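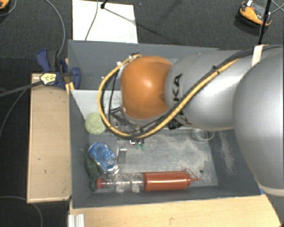 Okent Reuse Store
Progress report to the Grillberg Fund, third quarter
Bins and sorting space

Summary

Work on the bins is on schedule and within the amount agreed in the spring. The cleaning trial has finished, the divider work is partly done, and the labelling has not started. We are asking for one change to the plan, set out under Next quarter.

Condition of the bins

The store has 80 bins in regular use. All were checked in September against the list we sent with our application. The main finding was wear on the floors. Where goods are tipped in and lifted out every day the surface scuffs, and pale dust settles into the marks and is hard to shift with a dry brush. Residue on the sloping walls is the second most common fault. It is usually beige or brown and comes from cardboard dust and old tape glue.

Five bins were cracked at a corner and have been taken out of use. The rest are sound. Scuffing does not weaken the walls or floor and we do not propose to replace a bin for that reason alone.

Cleaning

We tried two methods over four weeks. The first was the existing one, a dry brush and a wipe at the end of the week. The second was a wash with warm water and a mild soap, followed by drying upside down overnight on the racks at Rutkowska Yard. Washing removed most of the dust and nearly all the tape glue. It left the scuffs themselves, and these will stay.

The drawback is time. A washed bin is out of use until the next morning, so we can only do a few at once. Up to 50 can be washed in a month without holding up the sorting. We have moved to washing every bin once every two months and brushing in between. Staff have also been asked to lift wet packaging out the same day.

Dividers

A bin with a back and a front area can take two kinds of goods, and this was one of the main points of our bid. Mamum supplied the first batch of panels in August. Most fitted well. A few were slightly too wide at the base and had to be trimmed on site, and Mamum has agreed to correct the size for the second batch at no charge.

Early use has been good. Small goods go in the front and larger ones behind, and there is less digging about for items that have slid under something else. Two staff asked for a lower panel so that they can reach over it more easily. We will try this on a handful of bins before ordering more.

Spending

Spending to the end of the quarter stands at 87 per cent of the amount planned. The underspend is the second batch of panels, which will be invoiced on delivery. An extra 400 pounds went on drying racks and was met from the store's own funds.

Next quarter

Fit the second batch of panels, due in November.
Label the front and back areas of each divided bin.
Repeat the condition check, using the same list.

The change we would like to make concerns the cracked bins. The plan allowed for repair. Having had one looked at, we think the repair would cost more than a second-hand bin of the same size, and we ask for your agreement to replace all five from the repairs line.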